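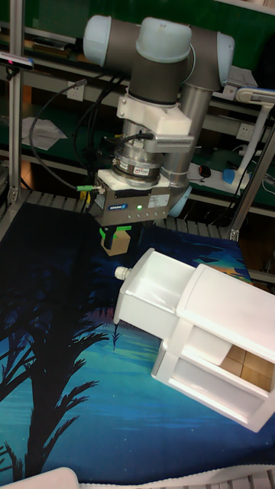 Speaker notes – Keeping a small community orchard going
Ravinder Petrenko, 24 September 2021

Slide 1
Say hello, thank the hall for having us. Mention the handout at the back. Talk is 40 minutes with questions, so hold the grafting questions until the end.

Slide 2 – The site
Old market garden on the flat behind the creek. Clay over more clay. We have 51 trees in the ground, mostly apples, then pears, quinces and one row of plums. Frost settles in the bottom corner, and that's where the late-flowering apples went.
Point out the slope on the map. People always ask about it.

Slide 3 – Planting
Bare-rooted trees, planted in June. Dig wide, keep the graft above soil level, water in even if it's raining. We didn't put compost in the hole. It went on top as mulch, kept a hand's width off the trunk.
Tell the story of the row we planted too deep. Two of those had to be lifted the next winter.

Slide 4 – Water
Dripline on a timer. Young trees get a long soak in summer, and the older ones get less than most people expect. The tank holds enough for a fortnight if it's full at the start of the dry spell.
Pause here for questions about fittings, otherwise they come up all the way through.

Slide 5 – Pruning
Open vase for nearly everything. Winter for shape, summer for vigour. Plums only in summer, on a dry day, because of silver leaf.
Show the saw and the loppers. Pass the saw around closed.

Slide 6 – Codling moth and birds
Bands on the trunks, checked weekly. Pick up windfalls. Netting is the biggest cost we have – $500 for the last lot, and we still lost the early pears to parrots. Fine mesh only, pulled tight, so wildlife doesn't get caught.

Slide 7 – Harvest
Labelled crates, one variety to a crate. Anything bruised goes to the juice pile the same day. Members take theirs home first and the rest goes on the table at the gate.

Slide 8 – What we'd change
Wider rows. The mower doesn't fit between the quinces.
Fewer varieties that ripen in the same week.
A proper planting plan, kept somewhere dry.

Questions. Grafting day sign-up sheet is next to the urn.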